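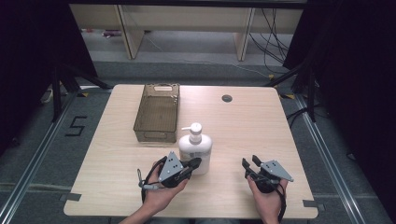

Flullstead, April

I got home from the class reunion last night and I want to write some of it down before it all runs together. It was our fortieth, if you count the year we missed and then held anyway.

The drive up was longer than I remembered. My odometer said 748 miles door to door, and I did it over two days with a stop at a motel where the ice machine ran all night outside my wall. Next time I will fly and rent a car. I said the same thing after the thirtieth.

Most of us stayed at the Adar, the old hotel across from the train station. They have redone the lobby and put the front desk where the barber used to be. The rooms are the same size they always were. I had a view of the parking lot and of the back of the Bromov building, where a lot of our fathers worked. It is apartments now, with a gym on the ground floor.

Friends from the band had arranged a tour of the school for the first afternoon. The new wing is bigger than the whole school was when we went there. The shop classroom is gone, and so is the darkroom. The trophy case is still outside the gym, and our mile relay team is still in it, on the bottom shelf behind a football. I had to get down on one knee to read the plaque and then needed a hand getting up.

Dinner was in the upstairs room at the Adar. Chicken or fish. I had the fish and it was fine. Leopoldo Ibarra gave the toast, same as he did at the twentieth, and he read the names of the classmates we have lost. The list is longer than it was. He read it slowly and left a space after each one, and I was glad he did it that way. Two of the names I had not heard about, and I went out in the hallway for a few minutes afterward.

After dinner we had music. Somebody had made a playlist of songs from our senior year, and it went through twice before anyone noticed. I danced with my old lab partner, who now lives out west and raises goats. She asked if I still had her chemistry notes. I do not, but I remember borrowing them.

The Major was there too. He was never a major, it is just what we called him, and his wife told me she had no idea about the nickname until the reunion mail started coming. He has had both knees done and says he would recommend it.

They passed a box around for the scholarship fund and took in over $2,000, which will go to a graduating senior this spring. If you were not able to come and would like to add something, send a check to the school office and write our class year on the memo line.

The last morning a few of us walked down to the river - the path is paved now, all the way to the bridge - and then had breakfast at the hotel. I had coffee with Leopoldo and we talked about his brother, and about the summer we painted the bleachers and got more of it on ourselves than on the boards. He still has the shoes.

I came home with a name tag, a sunburn on one arm from the drive, and a stack of addresses on hotel notepaper. I will type up the addresses this week and mail copies to everyone who asked. If you have moved since the last list, please let me know before then. My own address has not changed.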